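Trurnulcombe Automation Support
Ticket 3487
Product: Notetus task runner, simulation build
Component: Dai grasp planner
Severity: medium
Status: closed, workaround in place, one item carried over
Opened: December 14, 2018

Summary: Arm fails to complete "pull lower unit" on the equipment rack. Planner returns success, unit has not moved. Customer wants to know if this is a simulation fault or if the job is past what the arm can do.

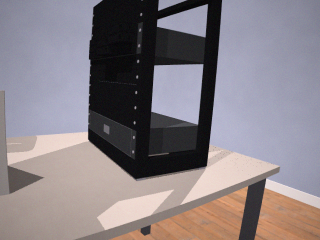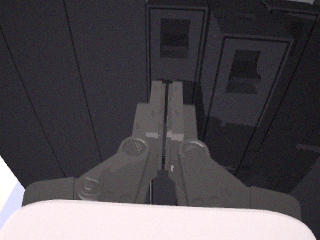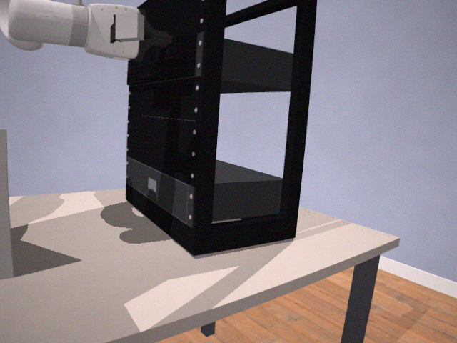

Attachments 1 to 3: renders from the rack scene. Attachment 2 is the gripper from close up.

Original report

We are evaluating the runner for bench work in the repair shop. The job is pulling a unit from a rack, putting it down on the table and sliding a replacement in. A technician does this with two hands and does not think about it. We were told in May that the arm could be scripted for it without a custom planner.

We ran 587 episodes overnight. The runner marked 102 of them as failed at approach. The remainder are marked as complete, but when we read back the rack state at the end of each one, the lower unit is at its starting position in nearly all of them. We have not changed the default grasp settings. The rack model is our own. Contact model is the one shipped with the build.

Please advise which setting to change. We would also like a straight answer on whether this class of job is worth continuing with.

Entry 1, support

Reproduced with the customer's scene file. Two separate faults. Splitting them here and keeping one ticket.

Fault A: approach failures. Planner aborts before contact.
Fault B: false completions. Gripper closes, runner reports success, unit stays where it was.

Requested from customer: rack collision mesh, grasp config, final joint state for any ten episodes in each group.

Entry 2, support

Files received. Fault A first.

The rack visual mesh is an open frame. Looking through the side you see wall between the two units. The collision mesh does not match. It was generated as a convex hull, so the physics treats the whole rack as a solid block, including the open side and the gap. Any approach path that takes a finger or the wrist inside the outer faces of the rack is rejected as a collision. Paths that start high, near the top front corner, are the worst group, as the wrist is already close to the hull and has no room left to turn.

Attachment 3 has the wrist at that corner. The render alone does not tell us if the planner had aborted at that point. Matched against the joint log it would.

Action: replace hull with box primitives, one per post, rail and unit. Sent modified scene file to customer.

Entry 3, customer

Loaded the modified file. Approach failures are gone in a short run of 40 episodes. Thank you. False completions unchanged. Same config otherwise.

Entry 4, support

Fault B.

Success for "pull" in the default Notetus task file is defined as: gripper closed, gripper force above threshold, end effector displaced from contact pose by the requested distance. Position of the unit is not read at any point. If the fingers slip off, the end effector still travels the full distance and the check passes, provided the force reading was above threshold at closure.

The force reading does not tell you much on its own. Fingers closed on each other with nothing between them will also report force. In the joint logs for the false completions, finger opening at closure is at the lower limit. The fingers are meeting. There is no part in the grasp.

Cause of the empty grasp: grasp target is set to the center of the lower front panel. That is a flat face. A two-finger gripper cannot pinch a flat face from the front. A person would hook fingertips behind an edge or take hold of whatever sticks out. The planner has no equivalent of this. It places the fingers at the target point and closes them.

The rack model has a small light gray feature on the lower front panel, a little off center. Question to customer: is this a tab with thickness, or a texture?

Entry 5, customer

It is geometry. On the real unit it is a pull tab. In the model it is thin, we did not expect anyone to grab it.

Entry 6, support

Checked. The tab is thinner than the contact margin in the shipped contact model, so fingers pass through it or are pushed off, depending on time step. Options:

1. Thicken the tab in the collision mesh only. Leave the visual mesh alone.
2. Reduce contact margin. Slows the run and may cause jitter at the table surface.
3. Fit the hooked fingertips from the Varkora set. Requires a new grasp definition.

Recommend option 1 for evaluation and option 3 if the job goes to hardware.

Also replace the success check. New condition: unit displaced along rack depth axis by requested distance, and gripper opening greater than minimum at end of motion. Patch file attached to the ticket.

Entry 7, customer

Option 1 applied with patch. Runs now fail properly, which we can work with. Pull succeeds when the fingers land on the tab squarely. When they land toward one end of it the unit starts out, twists between the posts and binds. The arm keeps pulling until the force limit trips.

Entry 8, support

Binding is expected with one contact point off the centerline. A technician feels the drag on one side and corrects with the other hand. There is one hand here and the runner does not use force feedback during the pull, only at closure. Suggested script change: pull in short steps, compare unit yaw after each step, push back and regrasp if yaw is over limit. In simulation the yaw can be read from the scene. On hardware it has to come from a camera, and a dark unit inside a black rack is a hard case for the vision module. Allow for extra lighting or a marker on each unit.

On the general question. Our view for this build:

Pulling a unit by a tab at a known position: workable.
Putting it down on a clear table: workable.
Inserting the replacement: not workable on default settings. The fit between unit and posts is tighter than the arm's placement error, and the runner has no search motion for insertion.
Connecting cables behind the unit: not supported.

As specified, the job still needs a technician for the second half. Time saved on the first half is small if that person is standing there anyway. It may be worth having where the pulled units are heavy, but check payload first. The scene file has no mass set for either unit, so both are using the default.

Entry 9, customer

Understood. We will set masses and rerun the pull. Insertion is dropped from the evaluation. Please leave the yaw step script with us.

Entry 10, support

Script attached. Closing.

Carried over to the build list: the default "pull" check must read object position. Several other default tasks (push, lift, slide) use the same form of check and should be gone through. Until then, customers on this build should not use the completion figure from the runner as a success rate.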